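4.2 Small loads and the two-drum cabinet

Readers who have shared a home with a twin-drum machine will know the habit we want to describe in this section, which is the habit of giving one drum nearly all the work. In the Bollinport homes we logged 3,651 loads over the study, and almost 60 percent of them held very few items, sometimes a single cloth that somebody wanted back by supper.

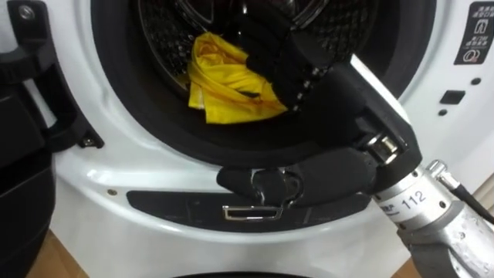

We had expected people to save such things up for a fuller wash, and in our early talks with households most of them told us, quite sincerely, that they did. The Prilow diaries (a lovely, patient piece of record keeping, and we remain grateful for every page) tell a different story. Of the 152 diaries returned, the greater part mention a single-item load in the very first week. 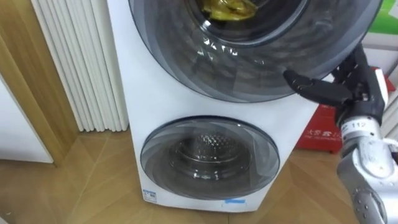
Choosing a drum is a small decision, made quickly and often with full arms. A bright item helps a good deal when one comes back to the machine later on, and the crumpled yellow laundry in the upper drum in Figure 6 shows through the door, while the lower drum can be seen to be empty.

Figure 6. Both drums of the stacked cabinet, upper one in use.
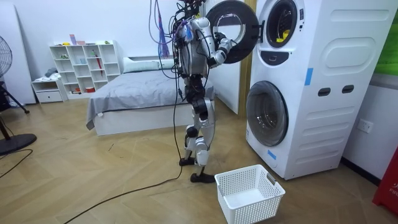 Goicoechea Household Studies Group, Litico Institute
Working paper, March

4.3 Where the basket goes

Our second question was a humbler one, and we confess to having grown fond of it. People set the laundry basket down on the floor in front of the machine, close to their feet, and leave it there until the door is shut again. A white plastic basket with latticed sides, like the one in the bedroom setting, does well in that spot. In 30 homes the basket had a place of its own on a shelf, and it was seldom put back there before evening.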